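Section 4. Tidying station: set-up and first sorting run

4.1 What this station is for

The tidying station tests one household chore: taking small things out of a bin and putting them where they belong. It is the chore that visitors to Kilholm ask for most, after laundry. This section explains how to prepare the station and how to judge the result. Please read section 3 (arm power and emergency stop) before you begin.

We ask you to keep your expectations modest. In our long test at Iltcombe the arm made 3,329 attempts to pick an object from the bin. The first 3,000 were used for teaching and the rest for evaluation. It became quite good at cups. It did not become good at soft toys, and a child of five would still empty the bin faster.

4.2 Before you start

You need:
Bin with sloping sides
Bar clamps
Colored tape
Object set A (mixed toys and small household things)
Rangel control software, already installed
Key for the arm cabinet

Caution: Switch the arm to HOLD before you put your hands in the bin. A paused program is not a safe condition. The arm can continue when the other operator presses Resume.

4.3 Fixing the bin

1. Place the bin on the work table so that the arm can reach over one side wall. Do not put the bin directly under the arm base.

2. Clamp the bin at its corners. Turn the clamp handles away from the side where the arm enters. If a handle must stay on that side, check its height against the lowest path of the wrist.

3. Push the bin with one hand. If it moves, tighten the clamps again. A bin that has moved only a little will spoil all later grasps, and the software gives no warning of this.

4. Mark a reference point on the table with a cross of tape. Use a color that you can see easily against the table.

Note: Scratches and worn places on the metal do not need to be cleaned or painted. The Pudholm vision module learns them in the first minutes as part of the background. Strong light on one wall is a bigger problem – turn the lamp until the bright area is above the floor of the bin.

4.4 Guiding the cables

5. Let the cables hang in wide loops. A tight loop pulls the wrist when the arm turns, and the grasp position becomes wrong.

6. Move the arm by hand control to the four corners of the bin. Watch the cables during the whole movement. They may pass over the rim, but they must not catch on a clamp.

4.5 Loading the objects

7. Put the objects in one half of the bin and leave the other half free, so the gripper has a place to come down. Let them fall as they fall. Do not stand the cups upright, because in a real home nobody does this before calling the robot.

8. Include at least one hard object, one soft object and one with an open rim. Some objects should touch each other or lie partly behind another.

9. Bring the open gripper over the free half and stop there. This is the start position.
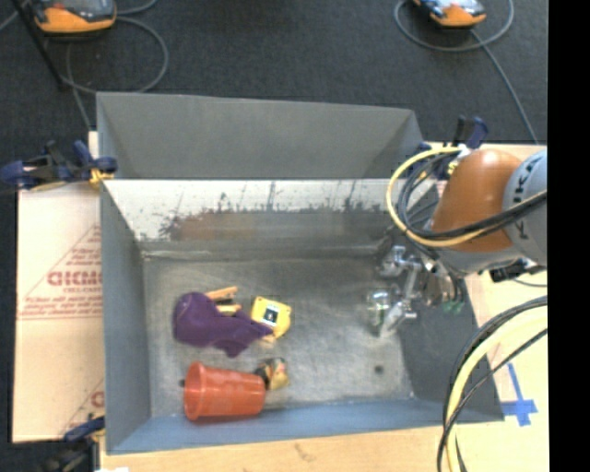
4.6 Running the test

10. Leave the work area, release HOLD and choose Sort, then Single Bin.

11. Enter 43 as the number of attempts. This is the standard length of one session, and results with other lengths cannot be compared in the report.

12. Stay beside the emergency stop until the session is finished. If the gripper presses an object against the wall for more than 2 seconds, stop the arm and write the attempt down as failed.

4.7 Reading the result

Count a pick as good only when the object arrives in the correct tray. Lifting alone is not enough. Many demonstrations in this field count the lifting, and this makes the machines look more ready than they are.

Typical difficulties:

Soft toys: the gripper closes on the cloth and the toy slides out. Reduce the speed of lifting first, then the force.

Cups on their side: usually picked by the rim. If the arm tries the round wall again and again, repeat the depth calibration.

Objects that touch: the software may see two things as one. Let it try twice, then separate them and write this in the log as "helped".

Caution: A helped pick is never a good pick, also when it looks nice on video.

After the session, return the arm to its parking position and lock the cabinet. Instructions for exporting the log are in section 5.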